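Where Clothes Wait: Storage and Surfaces in Student Bedrooms
Project report, second year, Domestic Interiors module
Odton, 20/11/2022

1. Background

The project began in May with a short reading list on small bedrooms and a question from our first seminar: why do clean clothes so often end up on the bed? Most of the furniture guidance we read deals with wardrobes and drawers. It says little about garments that are between uses, such as jeans worn once and going to be worn again.

I looked at rooms in Mustcombe, a shared house near the college, and at rooms in the Binditz building. Residents kept a diary for 3 weeks and noted each time they put a garment down somewhere other than a wardrobe, a drawer or the wash. The diaries gave 737 entries in all. The residents were not asked to tidy before a visit, and I moved nothing.

2. Rooms and furniture

The rooms vary in shape but the contents are much alike. Each has a bed, a chair and a door that takes up more of the wall than you would expect once its swing is allowed for. The wardrobes are the Leinonen type fitted by the landlord, with a rail and one shelf. Several residents said the shelf was too high to be used daily.

The bed is the largest flat surface by a long way. In the diaries it is the place named most often, followed by the chair and then the back of the door. People laid denim on the bed more than any other kind of garment. It is heavy, it holds its creases, and it needs space to be folded properly, so it tends to be spread out first and dealt with later.

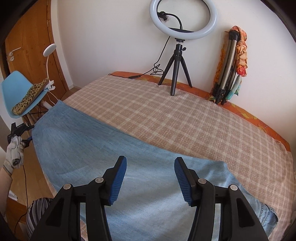

Later often meant bedtime. The usual pattern in the diaries was that a garment stayed on top of the blanket until the bed was needed, then went to the chair, and came back to the bed in the morning. One resident called this "the daily swap". The garment had not been put away at any point, but it had been handled twice.

Equipment adds to the problem. Where a resident films or takes calls in the bedroom, the lights and tripods need a home too, and they compete with clothes for the bed and the corners. Tall things also get used as hooks. A scarf over a folded tripod is easy to reach and easy to see, and the diaries suggest people like that.

3. What was tried

In Mustcombe I fitted a plain rail with pegs at shoulder height, 200 mm out from the wall, and asked for one more week of diary notes. Entries for the bed fell. Entries for the chair hardly changed – I think because the chair is where people sit to undress, and the rail was on the far side of the room.

4. Problems with the work

The diaries depend on memory, and some were clearly filled in all at once. The rail was only tested in one house. I should also have recorded how long each garment stayed put, and I did not think of it until the second week.

5. Next steps

I would like to repeat the test in Binditz with the rail beside the chair, and with a lower shelf in the wardrobe. The diary sheets and room plans are in the appendix.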